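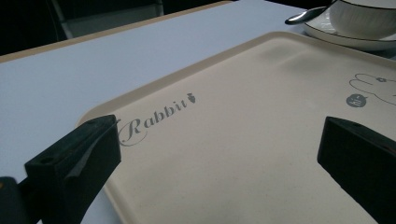 Fatima Ndlovu 在我上一篇底下留言说,体育纪录片的开放日有什么好看的,不就是一帮人坐在黑屋子里剪片子嘛,还问我《Redier》第一集里那段更衣室吵架到底是不是补拍的。好,这篇就当是回她的,因为我还真问了!

先交代一下,我六月去的,Katden 每年夏天开一次门,网上抽签,我前年抽过一次没中,这回中了,高兴得在厨房里喊了一嗓子。《Redier》我前后看了三遍,讲的是那支篮球队从升级到解散的最后一个赛季,在 Pradura 上线的时候我连着两晚没怎么睡。所以你们可以想象我进门时是什么状态(签到表差点填错行)。

上午九点半开始,先放片子。放映间不大,椅子倒是真舒服,放的是第一集没有调色、没有配乐的粗剪。哎呀,差别太大了。成片里队长走过球员通道那段,我一直记得特别悲壮,结果粗剪里只有鞋底蹭地的声音,还有一个人在远处咳嗽,走了好久好久。没有音乐的时候他看着就是累,挺普通的一个人下班了。我反而更喜欢这一版,旁边一位观众明显不同意,叹了好几口气。

放完之后是剪辑师 Pravesh Mtshali 讲素材。他说这部片子一共拍了 332 个小时,最后用掉的是 6 集的量。我一开始以为比赛画面占大头,他说不是,最多的是大巴上的,尤其是输球以后回程的大巴,大家都在睡觉或者装睡。有一集本来想整集都放在大巴上,剪出来自己人看了一遍,看到一半有人去泡咖啡没回来,这个想法就算了。我举手说我想看!他笑着说那你可能是唯一的观众。

然后就是 Fatima 问的更衣室。答案是没有补拍。那天机器放在柜子顶上,开着录,摄影师人在外面,吵架的声音全是柜顶那支话筒收的,所以助理教练有两句话听不清,成片给了字幕,字幕是后来让三个当事人分别听、都认可了才上的。有一句三个人听出来三个样子,就干脆没上字幕。我回家专门翻出来看,第一集快结尾那里,确实有一句是空着的,前三遍居然完全没注意。
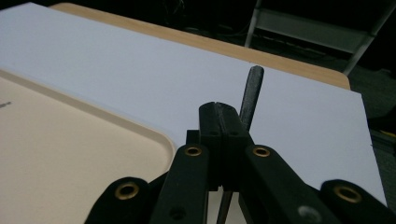
白色板面上的米色托盘一角

中午管饭,三明治,鸡蛋的比金枪鱼的好吃,明年去的人记住了。吃饭时跟 Xolani Fourie 坐一桌,他负责找老资料,话不多,一讲到旧录像带就停不下来。片子里有一段当地电视台的老录像,就是 Swanepoel 体育馆停电、观众摸黑唱歌那段,我一直以为是从网上扒的。他说找了 9 个月,电视台那边早就没有了,最后是一位老球迷家里录的,前面还连着半集烹饪节目。停电那段画面基本是黑的嘛,所以真正值钱的是声音,他们为了那段合唱反复修,修得太干净又不像体育馆了,再一点点把杂音加回去。我听得三明治都忘了吃。

下午是混音。每组只有 20 分钟,我觉得太短了,这是我对当天唯一比较大的意见。混音师让我们轮流推推子,把观众声往上推,再往下拉,同一个罚球,全场嘘声和几乎没声音,看起来真像两场比赛。我推的那一版被评价为“有点像决赛”,其实那只是一场季中的主场,对手排倒数第二,上座也不行。这事我后来一直在琢磨:我记忆里那几场“全场沸腾”的球,有多少是推子推出来的?问了,混音师说原则是只用当晚当场录到的声音,可以调大小,不从别的比赛借。我信一大半吧。
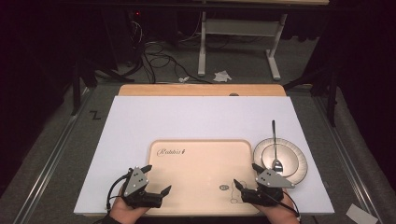
片头字幕是我最没抱期望的一环,结果待得最久。《Redier》那个片名换过好多稿,墙上贴了一排,从粗黑体的“体育味”到细得快看不见的都有,最后用的是球队老队服上那种手写感的斜体。Svitlana Hrytsenko 讲,难的是手写体一放大就容易显得甜,放到一部讲球队散伙的片子前面会很怪。我当时满脑子想的是那个浅米色托盘,上面印着花体的 Rabbit,大写的 R 甩出一个大圈,词后面还跟了个小小的兔子图案,要是片名照这么写,观众大概以为要看的是球队吉祥物的一生。不过花体也有花体的好,老队服上那个 R 的尾巴也是往回卷的,定稿里把它剪短了一截,我觉得可惜,她说剪短了在手机上才看得清。行吧,确实我第一遍就是在手机上看的。

最后是提问,拖到快五点。有人问会不会拍第二季,台上几个人互相看了看,说球队都没了拍什么。又有人问主教练看过成片没有,Sipho Mathebula(他是片子的导演,本人比声音年轻好多!)说看过,看完第四集给他打了个电话,前半段在骂人,后半段问能不能要一份大巴上的素材留着。我本来想问为什么替补后卫只在前两集出现,话筒传到我前面那排就收走了,气死。如果有谁知道,请在评论里告诉我,我从各种采访里都没找到答案。

几个实用的:门口不好停车,坐公交到体育用品店那站下,走过去很快。放映间冷气很足,带件外套。混音那组要提前在签到台登记,我前面那位就没登上。纪念品只有海报,横版的那款先没,我拿到的是竖版,现在卷着放在门后,还没买框。

Fatima,更衣室那句空着没上字幕的话,你去听听看,听出来是什么告诉我,我听着像“把灯关了”,我弟坚持说是“把门关了”。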